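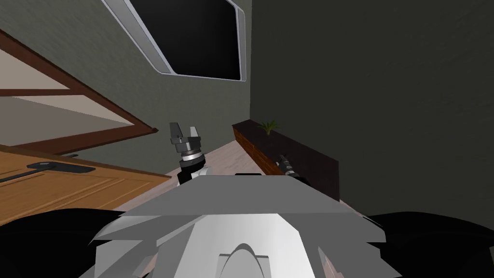

Pale grey panels, dark shoulders, one gripper pointing up.

My aunt left me the ferry ticket office at Lerkerwood, and with it 242 jars of plum jam. I'd gone up on the Friday expecting a view and maybe a kettle. The jam was under the counter, behind the door, and in the drawer where you'd want the tickets to be!

The last boat went in 1916, so trade was slow. Still, I opened the hatch at eight because it seemed rude not to, and by ten there was a woman in a wet hat asking for a return to Dondomik.

"There's no boat," I said.

"There was for your aunt," she said, and put 50 pence on the sill (old money, the big heavy sort).

Well, what do you do? I looked in the drawer again, moved some jam, and there was a roll of tickets after all – green ones, with the next number up being 829. I tore it off. She wanted jam as well, so I gave her a jar and she tucked it under her coat and went off down the steps.

It was November and the fog was right up to the rail. I ate my sandwich. I was thinking about ringing my brother, who'd wanted the office sold from the start, when I heard a bell out on the water, and then somebody coughing, and then a rope landing on the boards.

I put the kettle on and got out two more cups.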